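Skidach Task Runner: Set-up Guide
Section 3: Teaching and checking the toaster task

5 min read

Before you start, finish the camera calibration in Section 2. The planner uses the same table frame for every skill, so a bad calibration will show up here first, usually as a slice that catches on the slot.

3.1 Load the task

1. Open the task list and select toast_basic.
2. Set the planner to Cartesian for the last part of the insert move. Leave joint-space planning on for everything else.
3. Set the control rate to 1000 Hz. Lower rates work for free motion but make the contact check late.
4. Enter 101 as the random seed if you want your plans to match the ones in our log files.

Note: The seed only affects the sampling planner. It does not change what the detector finds.

3.2 Set the objects

5. Run Detect. Each item on the table should get a label and a pose.
6. Mark the slice as Target, the toaster slot as Goal A and the plate as Goal B.
7. Mark everything else as Keep Clear. This includes toy food, the toast rack and any bin within reach of the arm.
8. If the detector mixes up the bread roll and the slice, raise the shape weight one step and run Detect again.

Caution: Do not mark the toaster as Keep Clear. The planner will then reject every insert move and report "no path" with no other message.

3.3 Check the poses

9. Step through the task with the speed slider at its lowest setting. Stop at Goal A and at Goal B and compare the slice with the overlay.

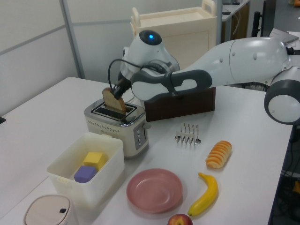
Slice at the slot in the first view, slice on the plate in the second. 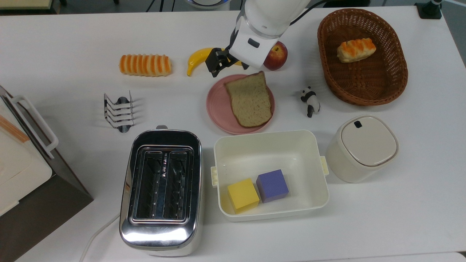

Can I use one grasp pose for both goals?
Use two. The insert needs the slice held upright with the lower part free of the fingers, and the plate move needs room to open the fingers close to the table. Save them under separate names and the planner will pick the one tied to each goal.

10. When both poses match, press Save Skill.
11. Run the whole task 3 times at normal speed. If any run stops on a contact error, go back to step 9.

Caution: Keep the stop button within reach during full-speed runs. Changing a goal while the arm is moving does not stop it.

Note: Clarnholm controllers store the skill on the arm. Plirano controllers store it on the host PC, so copy the skill folder before you reinstall.

Last updated: 9/29/24

Comments

Hipólito Insaurralde
Step 8 fixed it for me, but I had to raise the weight two steps. Might be worth adding.

Estela Maldonado
Is the "no path" message going to be changed? I lost an afternoon in April to the Keep Clear setting.

Hipólito Insaurralde
Same here. The planner log does name the object if you set it to verbose.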